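Surdale Should Keep Its Runoff

The District Council of Surdale will vote in May on whether to abolish the runoff election for mayor. The proposal would award the office to whichever candidate receives the most votes in a single round. Its sponsors describe the change as a savings measure. This association has reviewed the text of the proposal and urges members of the council to vote against it.

The present rule is simple. A candidate who receives more than half of the votes is elected. If no candidate does so, the two leading candidates face each other 3 weeks later. The rule has applied to every mayoral contest since the district charter was adopted, and it has been used often enough that voters understand it and campaigns plan for it.

Supporters of the change point to the last election, in which Jeanie Lennox finished second in the first round, trailing by 403 votes, and went on to win the runoff. They argue that the candidate who led the first round was denied an office the voters had already given her opponent. The argument misreads the result. In the first round, 68 percent of those who voted chose someone other than the leading candidate. No majority had been expressed, and the second round existed to find one.

It is said that turnout falls between rounds. In many places it does, and the concern deserves a serious answer. The remedy lies in better notice, longer polling hours and a shorter wait for absentee ballots. The council has had requests for all of these before it for some time and has scheduled none of them for debate. A body that is troubled by low participation should attempt to raise it before it removes an election from the calendar.

The question of cost is more easily settled. A second round requires the rental of polling places, the printing of ballots and the payment of poll workers. These are ordinary expenses of self-government. The council approved a larger sum for the resurfacing of the Goklow parking area with very little discussion, and few residents would rank that project above the choice of a mayor.

There is also the matter of the smaller communities. Residents of Rirkum and Cârstea have seldom produced a candidate who could lead a crowded field. Under the runoff, however, both finalists must return to those communities and ask for support. The commitments on bus service and on the Cârstea clinic were made between rounds. Under a single vote, a candidate with a firm base in the center of the district could safely ignore the rest of it.

Finally, the association objects to the timing. The text was published on 2007-04-27, with the vote to follow in May, and no public hearing has been announced. Changes to the method of election should be made slowly and with the agreement of more than one party. A petition bearing 1000 signatures now asks that the matter be placed before the voters themselves.
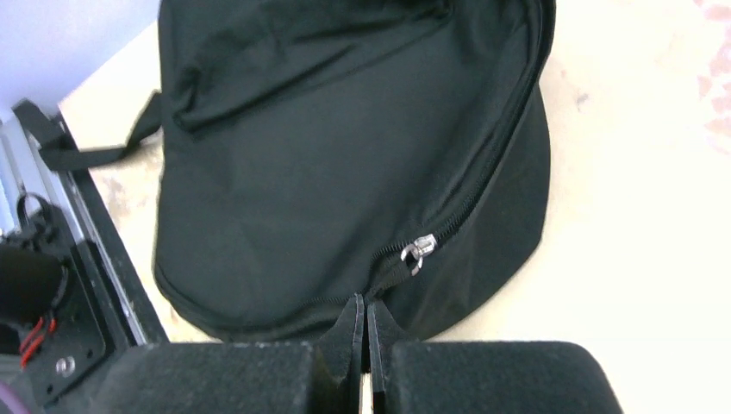 The council has the power to grant that request by a simple motion. Should it decline, members ought to state on the record why a rule that governs their own elections was changed without the consent of those who vote in them.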